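Refinishing a Tabletop with Matte Brown Paint
Last updated 19 Jun 2019

The procedure covers a flat indoor tabletop, either bare or previously varnished. It assumes an opaque, single-color matte finish. Clear finishes and outdoor furniture are handled on separate pages.

Materials
Sturnmont bonding primer
Trurkeo matte enamel, any brown
Foam roller with a fine nap
Sanding block, medium and fine paper
Lint-free cloths and mild detergent
Painter's tape

Preparation

Remove the legs if they unbolt. Lay the top on padded trestles at waist height, finished side up, and check it for level in both directions. A tilt that is hard to see by eye will still let enamel drift toward the low side.

Wash the surface with detergent, rinse, and let it dry overnight. Sand with medium paper until the old gloss is gone. Fill dents, let the filler cure as stated on the package, and sand flush. Remove dust with a damp cloth, then a dry one.

Priming

Stir the primer; do not shake it. Roll one thin coat along the length of the top and leave it for 8 hours. Sand lightly with fine paper and wipe clean. Dark stains that show through need a second coat. 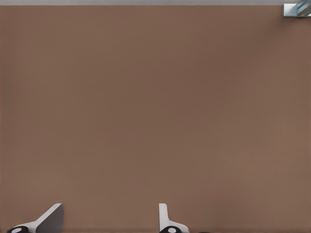
Color coats

Pour 500 ml of enamel into the tray. Load the roller, work off the excess on the ramp, and cover the top in overlapping lanes. Finish each section with light strokes in one direction only. Do not go back over paint that has started to set – the roller will lift it and leave a rough patch.

Allow 11 hours between coats. In August, or in any humid room, wait longer and test a corner with a fingertip first. Two coats are normally enough over gray primer. Reddish browns cover less well and may need three.

Inspection

Set a lamp low at one end and look along the surface. Lap marks appear as dull or shiny bands. Minor ones can be leveled with Innes 1000-grit paper, used wet, followed by a final thin coat. Olov paste wax is optional and adds a slight sheen – skip it if the top may be repainted later.

Keep heavy objects and hot dishes off the table until the enamel has cured for the period printed on the can.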